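From: Agathe Guérin
To: Moulin residents list
Date: 7/15/22
Subject: Re: Flat in Ganness Road

> Is the two-bed still to let, and are bills included?

Yes, still to let – water is included, heating isn't. The deposit is 200 and the lease runs from September.

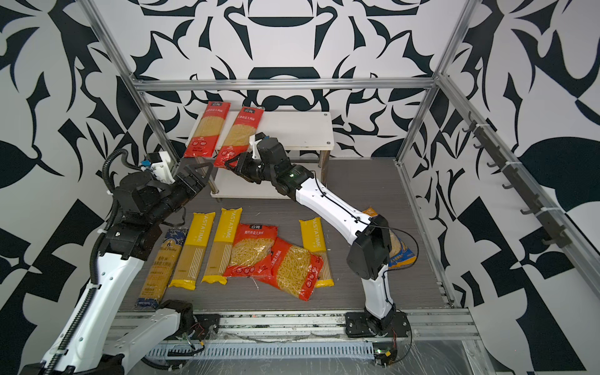 Viewings go through Bustura, who hold the keys. Parking is extra, up to 80 a month.

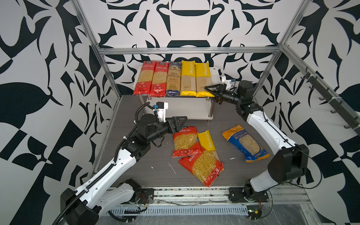

Pasta packages and two robot arms

Pets are fine on the ground floor only.
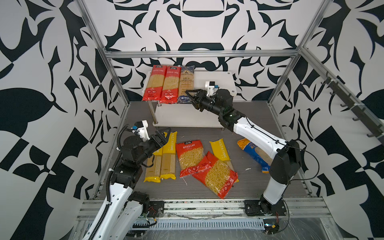 Red packages on the shelf

The bus stop is 3 minutes away.

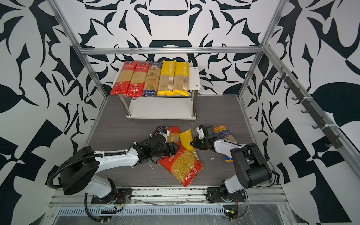 Five packages in a row

Agathe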